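The **Wistenell Invitational** is an amateur baseball tournament held each February in the town of Wistenell, and it is one of the longest-running winter events for adult players in its region. It began as a single weekend of games between town clubs and has grown into a three-division gathering with teams arriving from well outside the county. Few amateur tournaments pack so much good baseball into such a short stay!

## Format

Fourteen teams take part in the open division, which is the oldest and best attended of the three. They are split into two pools of seven. Each team plays four pool games, with opponents drawn by lot, and the top two in each pool move on to the semifinals. Ties in the standings are settled first by head-to-head result, then by runs allowed, and finally by a coin flip at home plate. The coin flip has been needed only twice, and both times a good crowd stayed late to watch it.

Pool games last seven innings and the semifinals and final go the full nine. Wooden bats are required in every division. A ten-run rule applies after five innings in pool play but is dropped for the playoffs, a choice that made possible the wonderful 13–12 semifinal in which Pitell came back from eleven runs down.

The other two divisions are the 30-and-over, with eight teams, and a smaller 45-and-over bracket that plays a straight round robin.

## Grounds

The main venue is Herath Field, a handsome old park with a covered grandstand behind home plate and open bleachers down both lines. It is deep to left-center and friendly down the right-field line, where a short porch rewards left-handed pull hitters. The outfield slopes up slightly before the fence, and visiting center fielders often spend their first practice learning how to run on it.

Overflow games are played at two diamonds on the Skallberg side of town. The lower Skallberg diamond has the better infield, and many middle infielders will say it gives the truest hop of the three.

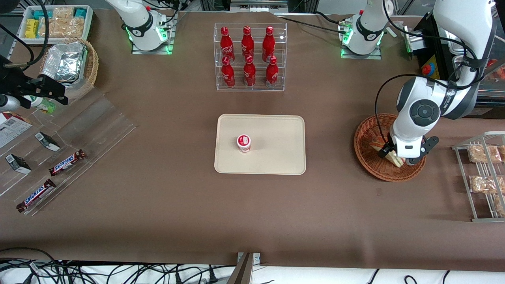

Attendance was modest in the early years, when most of the people in the seats were relatives of the players. The move from March to February changed that, putting the tournament ahead of the spring schedule and giving local fans their first live baseball since fall. The record for a single game is 2,814, set at an open division final between Pitell and the Wistenell Mariners. The previous mark, 1,978, had stood for nine years.

## Notable teams

Pitell is the most successful club in the history of the open division, with seven titles. Its best teams were built on pitching and quick outfielders, and one of them got through pool play without allowing an earned run, a feat that still gets talked about in the grandstand.

The Wistenell Mariners, the home side, have won the title four times and lost in the final six times. Their first championship came on a two-out squeeze bunt in the bottom of the ninth, probably the most loved play the tournament has produced. The Skallberg Oaks have three titles, all of them in the 30-and-over division, and have never missed a year.

## Traditions

Before the open final, every player from all three divisions is invited to line the base paths for the anthem. The winning team receives the Herath Plate, a worn home plate taken from the main field when the infield was rebuilt. The winners sign the underside, and space is getting tight.

A home run contest is held the evening before the semifinals. Each team sends one hitter, and each hitter gets ten outs. The pitching is done by a teammate, and a good batting practice arm is a prized thing to bring along. The contest record is 14 home runs, ten of them over the right-field porch.

## See also

- Herath Field
- Pitell Baseball Club
- Skallberg Oaks
- Wooden bat leagues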